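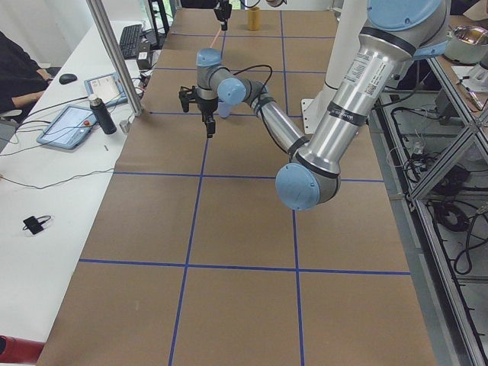 A loja Rastel, na rua de trás do mercado de Dillport, mudou a oficina de copos para uma sala maior, e eu passei lá uma tarde de outubro porque há meses que ando a namorar aquelas peças (quem me lê já sabe!). A primeira coisa em que reparei foi na mesa: comprida, coberta de papel pardo e dividida em quadrados grandes com fita azul-escura. Por cima do papel, um copo pequeno, translúcido, azul-claro, e mais para o fundo outro cilíndrico, cor de areia, que me apeteceu logo levar para casa. O papel já está um bocadinho enrugado e sobra do lado da secretária branca, mas eu gosto assim, dá vontade de pousar coisas.

Os quadrados vieram a dar um jeitão para as sessões abertas ao público, que começam ainda este mês às seis da tarde. Cada grupo escolhe peças da coleção Ifans, põe-nas na mesa e vai experimentando combinações de cor e de altura até chegar a um conjunto de que goste. Parece brincadeira de crianças, e um pouco é, mas eu estive ali imenso tempo só a trocar um copo de sítio e saí de lá toda contente. No fim pode-se encomendar o conjunto ou simplesmente ir embora, ninguém leva a mal.

Há 21 lugares por sessão e a inscrição faz-se ao balcão da loja, custa dois euros e inclui um chá. Da última vez que a Rastel abriu as portas da oficina, na primavera, os lugares voaram, portanto não deixem para a véspera como eu costumo deixar. As crianças podem ir desde que acompanhadas, e não é preciso levar nada.

O prédio também merece uma espreitadela. É de 1898, foi armazém de sal e depois ficou fechado até a cooperativa Hovari lhe pegar e arranjar o telhado. As portas da entrada ainda são as antigas, pesadíssimas, e o chão do corredor range que se farta. A cooperativa diz que no inverno quer abrir o andar de cima para exposições, mas ainda não há data nem programa, por isso para já é só o rés do chão.

Para a inauguração foram postas de lado 60 peças com pequenos defeitos de fabrico, vendidas a preço mais baixo numa prateleira junto à caixa. Eu já tenho debaixo de olho uma taça amarela com o rebordo torto. A loja fecha à hora de almoço e volta a abrir às três. Quem for de autocarro sai na paragem do mercado e sobe a rua à esquerda, são cinco minutos a pé.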